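[cletcombe-house] Re: Common room ceiling, what color is it supposed to be
From: Bohdana Prokopenko
To: cletcombe-house list
Cc: Stepan Hladun

Matvii Didenko wrote:

> Hi all,
>
> Before I spend any of the house's money I want to settle the
> ceiling. The sheet taped inside the supply closet says white. The lid
> of the old can says Tedodbridge, with no number. Solomiia
> remembers it as gray and Myroslav remembers it as "normal." I went to
> Jafri with the lid and they told me Tedodbridge came in a white
> and a pale gray, and that the lid could be either.
>
> I have $100 for this and would like to buy 2 cans and be done. Can
> somebody who was here for the last paint job please tell me
> which one we used? Also, flat or eggshell? Also, who has the long
> roller pole?
>
> Matvii

Matvii,

I was here for the last paint job. I held the ladder and was told several times that I was holding it wrong, so I feel qualified to answer.

It was the gray. The sheet in the closet was typed up before we bought anything, back when everyone still agreed on white, and it was left up after everyone stopped agreeing. We put on 3 coats. The first was thin and you could see every roller stripe, the second was put on by Stepan in the evening by the light of one floor lamp, and the third was to fix the second. Stepan may remember this differently. He's copied.

Solomiia is right that it's gray and Myroslav is right that it's normal, in the sense that he has sat under it for years and never mentioned it to anyone. It is a very pale gray. In the morning you would swear it was white. Put a sheet of printer paper up against it and it goes gray on you immediately, which is how we lost most of an afternoon the first time.

Flat, please. We tried a sample of eggshell by the window and it showed every seam in the drywall, including a few I would have preferred not to know about. Ceilings in this house should not be asked to shine.

On quantity, 2 cans will cover it if you're patching and then rolling the whole thing once. If you only roll over the patches, you'll get a polka dot ceiling, and then you'll be writing to this list again in May. Do the whole thing. Cut in along the walls first, then roll from the window side toward the door, and don't go back over a stretch once it has started to set. Everyone goes back over it. I did.

For anyone still voting white, this is the sort of color I'm talking about:
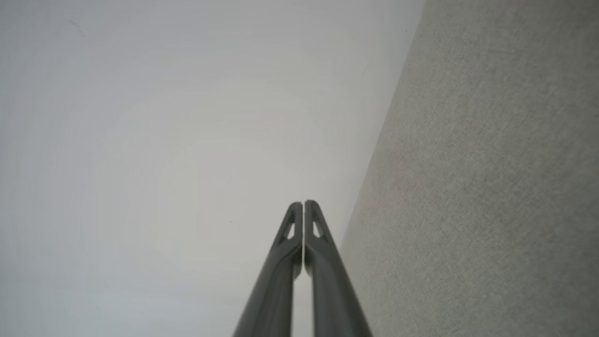
Pale gray-white, smooth, and plenty of it. Most likely a ceiling.

I wouldn't try to match paint from a screen. Mine makes everything a bit blue and Solomiia's makes everything look like weak tea. Take a chip. There's a loose bit behind the curtain rod bracket the size of a thumbnail, and it comes away with a butter knife. Jafri will match from that, and if they try to sell you the Dresico primer, ask whether you need it over old flat paint in decent shape. I didn't think we did last time and I was outvoted.

The long pole is in my hall closet behind the ironing board. You can have it any evening after six. The roller frame that goes with it squeaks, and the tray has a crack in one corner that Stepan fixed with tape, so put newspaper under it. Do not use the good drop cloth. There isn't a good drop cloth anymore, but people keep looking for it.

One more thing, the couch. It doesn't go through the door with its legs on. Four of us established this last time with the couch already in the doorway. The legs unscrew by hand, except the back left one, which wants pliers. Or leave it in the middle of the room and cover it, and work around it like sensible people.

I can hold the ladder again if wanted.

Bohdana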